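로봇 학습 게시판 > 시연 수집
제목: 손 그리퍼로 과자 봉지 시연 모으는 중인데 질문 있습니다

테르데일
양손에 그리퍼 하나씩 쥐고 봉지 집는 시연을 모으고 있습니다. 지금까지 1214개 찍었고, 그중 118개는 봉지가 미끄러지거나 손가락이 가려져서 뺐습니다. 정책은 Flerex로 돌리는데 상자 모양은 잘 잡고 포일 봉지에서 자꾸 실패합니다. 시연을 더 찍을지, 집는 방식을 통일할지 고민입니다.

밤샘조립
집는 위치가 매번 다른가요? 저는 윗부분 접합선을 집는 것과 옆면을 누르는 것을 섞어서 찍었다가 정책이 그 중간으로 들어가서 허공을 집었습니다.

테르데일
옆면으로 통일한다고 했는데 돌려보니 제각각입니다. 봉지 모양도 섞여 있습니다. 세모난 것도 있고 납작한 것도 있고요.
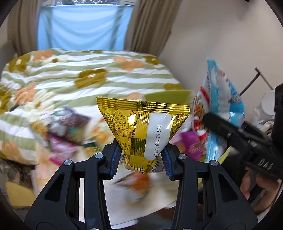
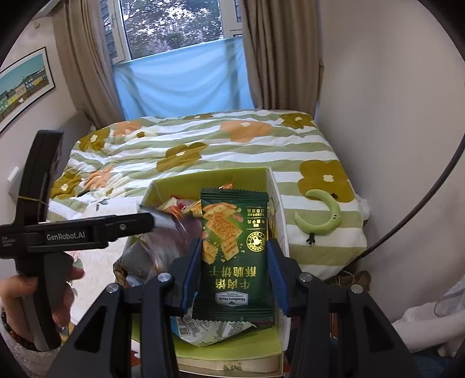

Folasade Tamuno
저는 통일에 반대합니다. 한 가지 방식만 보여주면 봉지가 조금만 돌아가 있어도 못 집습니다. 시작 자세를 다양하게 하고, 실패했다가 다시 집는 장면도 남겨두세요. 빼신 118개 중에도 쓸 게 있을 겁니다.

밤샘조립
다시 집는 장면은 저도 남깁니다. 그런데 손가락이 가려진 건 빼는 게 맞습니다. 자세 추정이 튀면 그 궤적은 쓸 수가 없어요.

Folasade Tamuno
가려진 것까지 넣자는 말은 아닙니다. 미끄러진 것만요. 두 종류를 나눠서 보셨으면 합니다.

용접불량
원격 조종으로 찍는 건 생각 안 해보셨나요. Adebisi 쪽 팔로 원격 시연을 찍으면 로봇이 못 가는 자세가 애초에 안 들어옵니다. 손으로 들고 찍으면 사람 손목이 편한 각도로 가는데, 나중에 팔에 올리면 관절 한계에 걸립니다.

테르데일
원격도 해봤는데 한 시간에 약 7개밖에 못 찍었습니다. 제가 서툴러서 그런 것도 있고요. 봉지는 누르는 힘이 손에 안 느껴지니까 계속 찌그러뜨렸습니다.

용접불량
그건 속도를 낮추면 나아집니다. 전부 원격으로 하라는 건 아니고, 마지막에 조금만 섞어서 미세 조정해 보세요.

밤샘조립
섞으면 카메라 위치가 달라져서 오히려 나빠진 적이 있습니다. 저라면 손 시연만 쓰고, 찍은 뒤에 로봇이 도달할 수 없는 궤적을 걸러내겠습니다.

용접불량
손목 카메라를 같은 걸로 달면 그 문제는 거의 없습니다. 렌즈 다른 거 쓰신 거 아닌가요?

밤샘조립
렌즈는 같았고 장착 각도가 5도 달랐습니다. 그 정도는 괜찮을 줄 알았습니다.

테르데일
일단 미끄러진 것과 가려진 것부터 나누겠습니다. 그리고 그리퍼 닫는 속도도 질문드립니다. 천천히 닫으면 시연이 길어지고, 빨리 닫으면 봉지가 튑니다. 다들 어떻게 하시나요?

Folasade Tamuno
닿기 전까지는 평소 속도로 가고 닿은 다음에만 천천히 닫습니다. 닿고 나서 잠깐 멈추는 버릇은 들이지 마세요. 정책이 그 멈춤까지 배워서 거기서 안 움직입니다.

테르데일
제가 딱 그렇게 찍고 있었네요. 이번 주는 멈추지 않고 새로 찍어서 따로 학습시켜 보겠습니다. 결과는 이 글에 댓글로 달겠습니다.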